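Posis -- shelf picking data, README
Last updated 2019-01-07

Hello! I look after the data for the Wostgate robotics club, and Posis is what we called our shelf project after far too long arguing over names. If you've just joined us, or you're picking this up for your own coursework, start with this page and ignore the old notes in the "misc" folder (they're mine and they're a mess).

The job we set ourselves is to get an arm to take a named snack box off a shop shelf and put it back again without knocking its neighbours over. It sounds easy until you've tried it with a row of cartons that are all the same colour!

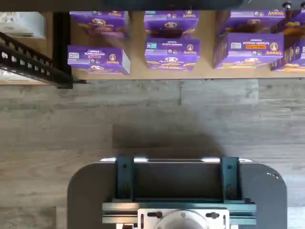
Each run has its own folder, with the camera pictures, the joint log and a short text file called notes. Please do read the notes. I've marked a run as "good", "poor" or "stopped", and "stopped" only means one of us hit the button, so there's often still something useful in it. There are 700 runs in the main set and 90 more kept back for testing. Don't train on those 90 -- I will find out, and I will be cross.

The log files come out of Skeleo, our own little recording script, and can be read with any text editor. Times are in seconds from the start of the run. The first 30 lines are settings, so skip them or your plots will look very odd (mine did for a week).

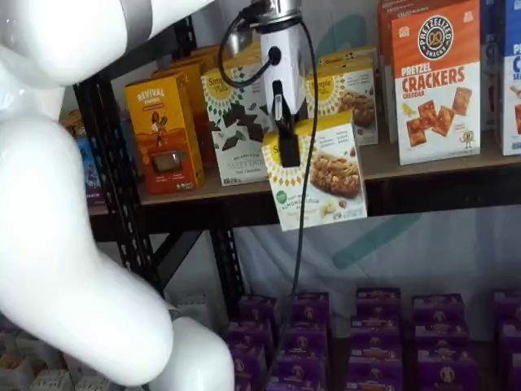 Things I know are wrong: a handful of early runs have the box name spelt two ways, and the gripper width is missing wherever the log says -1. I hope to fix both in February, once Daher, our labelling tool, stops crashing on long runs.

You're welcome to use any of it for club or school work. If you spot a mistake, add a line to fixes.txt with the run number and what you saw, and I'll sort it at the next meeting.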